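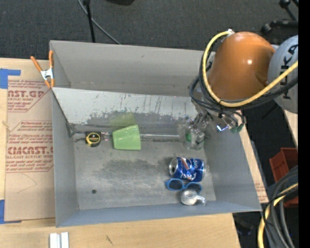 Gray metal bin on a light wooden tabletop, with a tape measure at the back of the bin floor.

Salletti 30 Utility Bin: Long-Term Review
Reviewed 30/05/2002

The Salletti 30 is an open-top steel bin sold for parts washing, paint cleanup and general shop storage. Ondesen distributes it alongside the lighter Tapia, which uses thinner sheet and has a rolled rim. I bought the Salletti in August and have used it most working days since, mainly for soaking brake hardware and for sorting salvaged fasteners.

Construction

The body is folded from one sheet and spot welded at the corners. I found no burrs on the inside faces. The top edge is hemmed, but the hem on my unit was left open for a short length at one corner and needed a few minutes with a flat file. Empty weight on my shop scale was 34 pounds, which is heavy for the volume. One person can lift it empty. Do not try to move it full.

The factory finish is a baked gray enamel. It resists mineral spirits and water-based degreaser. It does not resist caustic cleaner, and the manual says so on the second page. Abrasion is the weaker point. Dragging castings across the floor dulled the enamel within the first weeks, and rust started at two bright spots by the end of winter. Oil after draining and the spots stay small.

Drainage

The drain takes a standard rubber plug. Flow is adequate with clean liquid and slow once there is sludge in the bottom. The floor has very little pitch, so the last quarter inch has to be pushed toward the drain with a squeegee. Ostent makes a screw-in strainer that fits the opening, though the thread is shallow and I would not trust it without sealing tape.

Load test

I filled the bin with scrap bolts in stages and checked the floor for sag with a straightedge. There was no measurable deflection up to 127 pounds. Past that the floor began to bow slightly and sprang back when emptied. The printed rating is lower than this, so normal use leaves a margin.

Capacity

Interior volume works out to 2,136 cubic inches at the usable fill line. The catalog figure is measured to the rim and is larger. Buyers sizing the bin for liquid should use the smaller number.

Against the Tapia

The Tapia costs less, weighs less and drains faster. Its walls flex when it is carried by the rim, and the corners on the one I borrowed had begun to weep. For dry storage it is the better buy. For solvent work — or anything left standing overnight — the Salletti is worth the difference.

Replacement plugs are a stock item at Ondesen. Lids are sold separately and were on back order when I asked.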